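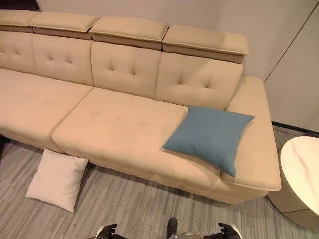

Flakard, a task planner for household tidying

I've been writing Flakard on and off for three years, and this page is where it lives now. If you've got a two-handed robot and you're tired of hand-scripting every single pick, you might like it! It takes in what the cameras see, decides what belongs somewhere else, and hands your controller a list of moves it can follow (and throw away, when things change halfway through, which they will).

Most of my testing is living room stuff. Throw pillows on the couch, throw pillows on the carpet, a side table pushed up close to the armrest so the elbow has to mind itself. Soft things are where my older planner, Noh, kept falling over. Noh thought of everything as a box. A pillow isn't much of a box once you squeeze it, so Flakard keeps a looser outline and updates it after every touch.

What you get with a license:

The planner itself, plus 16 ready-made skills (pick up, prop against, lay flat, smooth out and so on)
Pustelari, the viewer I use for stepping back and forth through a run
The grasp checker, which reads the wrist camera
Two seats, so a coworker can poke at it too

The grasp checker is my favorite part. The head camera is great for working out where a pillow is, but once the hand is down there it's mostly looking at its own knuckles. So the last bit of the reach gets handed over to the wrist view, and the checker looks for fabric bunching up next to the fingers. 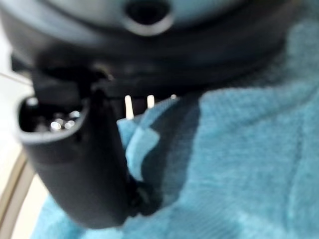

It gives you a score for every update and you pick the cutoff. I leave mine a little strict for pillows and looser for towels and shirts. Shadows used to fool it badly, especially a hard dark band across a plain cloth, and version 18 has a new fold detector that copes much better. It's still shaky on shiny fabric. If your couch is satin, write to me first and I'll tell you whether it's worth the money.

You'll need a Linux machine with a decent graphics card, one head camera and at least one wrist camera. Plillen, my little company (it's me and a very loud desktop), sells it by download only. Setup takes an afternoon if your cameras are already calibrated, longer if they aren't, and there's a calibration helper in the tools folder.

Updates are free for 2 years. The trial does everything the full one does, but it stops saving runs after the first month.

Page last updated Mar 19, 2019. The towel-folding skill is planned for October.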